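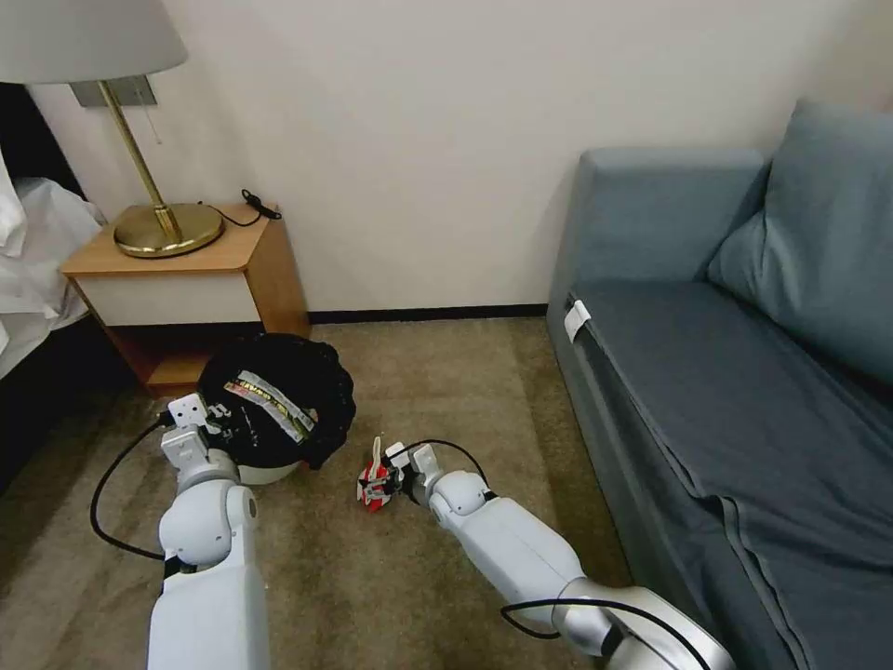

Gistero bedside table with the Suvness bin on the carpet in front

Suvness round bin and Gistero bedside table: review

I bought both of these for the end bedroom at Wirura, where there is a bed on one side, a blue-grey sofa on the other and not much carpet between them. The old bin was a wire basket that let everything through. The old bedside table was too deep for the gap.

The Suvness is a plain round bin in white plastic. It holds 8 litres and stands 27 cm high, and it cost me £12 including delivery. It has no lid and no pedal. The wall of the bin is thin but it has kept its shape, even with a bag pulled over the top. You can lift it with one hand.

My main complaint is the bags. The maker sells its own liners for this size but they were out of stock, so I use ordinary black ones from the supermarket. They are far too big. The spare plastic bunches up over the rim and hides most of the bin, so if you are paying for the look of it you won't see much. It also takes up room at the opening. Folding the extra under the rim works for a day or so and then it comes out again. I would buy small liners from the start.
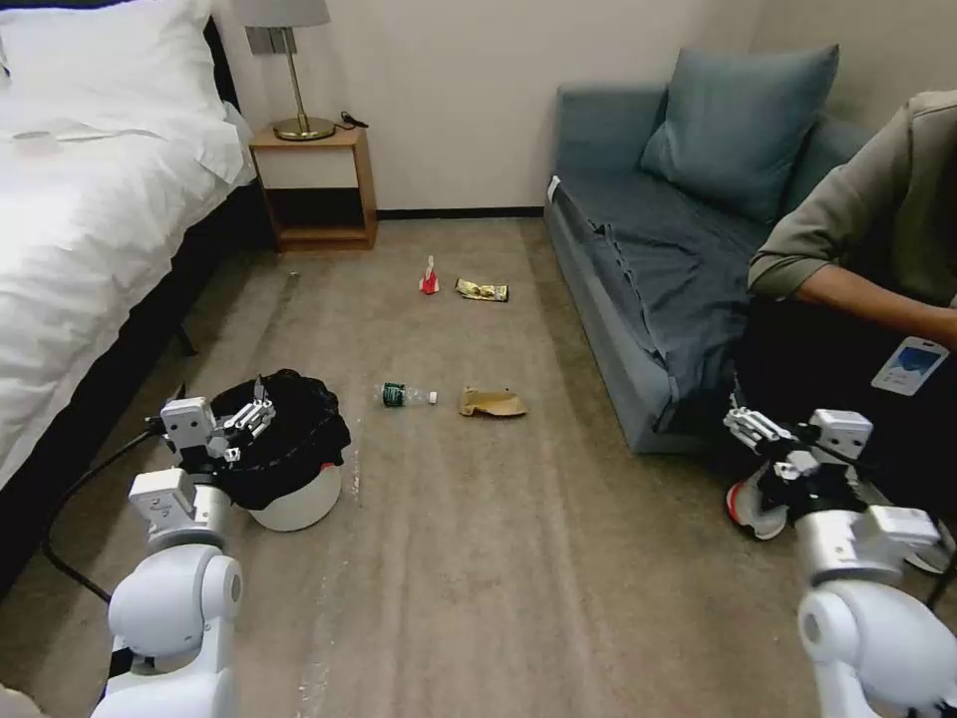 WIRURA, 2019-09-11

Most of what goes in a bedroom bin is packaging and drinks bottles, and the Suvness copes with that up to a point. A small water bottle like the one with the green label will go in whole, but two of those and the bin is half full. Snack wrappers are no trouble if you push them down. Paper bags want flattening first. I would call it a bin for one person for two days, or for two people if you empty it every morning.

It stays upright on carpet. Ours is a light beige with a short pile and the base sits flat on it. I knocked it with the vacuum cleaner a few times and it slid along without tipping. On a hard floor I expect it would move about more. Cleaning is a wipe with a damp cloth. The base has a slight ridge inside where dust collects, and you need a corner of the cloth to get it out.

The Gistero bedside table is the better buy of the two. It has a light honey-coloured wood finish with a white drawer front, and an open shelf underneath. The drawer runs smoothly and the shelf takes a few paperbacks or a pair of slippers. It came in one box and took me an evening to put together. The instructions are drawings only, and the fourth one shows the back panel the wrong way round.

The top is small. With a Loureiro lamp on it (brass base, grey shade, pull chain) there is space left for a glass and a phone. There is no hole at the back for a cable, so any spare flex has to be coiled up on the top, which looks untidy. I may drill one.

I have had both since February. There are no marks on the table yet apart from one faint ring, and the bin has a scratch near the base.

Bedside table: recommended, if you don't need much surface.
Bin: fine for the money. Get the right liners.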